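Why Do We Eat With Forks?

A fork seems like a simple thing, but it took a long time to reach the dinner table. Knives came first. People made sharp cutting tools from stone long before anyone worked with metal. Spoons are very old too. Some of the first ones were probably shells.

Big forks were used for cooking before small ones were used for eating. A cook could hold a piece of meat still with one hand and slice it with the other. At the table, most people in Europe used a knife, a spoon and their fingers.

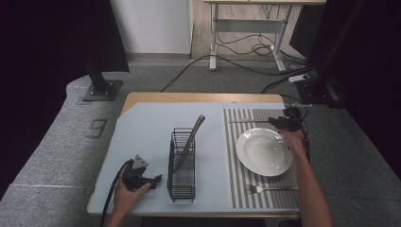 Small table forks caught on in Italy before they spread to the rest of Europe. Many early ones had only two tines. Tines are the pointed parts. Food such as peas fell right between them, so makers added a third tine and then a fourth. They also gave the fork a gentle curve, which made it easier to scoop.

Not everyone eats with a fork. Chopsticks are common in China, Japan and Korea. In parts of India and Ethiopia, many people eat with the right hand.

Words to know
Tine: one of the points on a fork
Utensil: a tool used for eating or cooking

Grerwood Children's Museum, April 2022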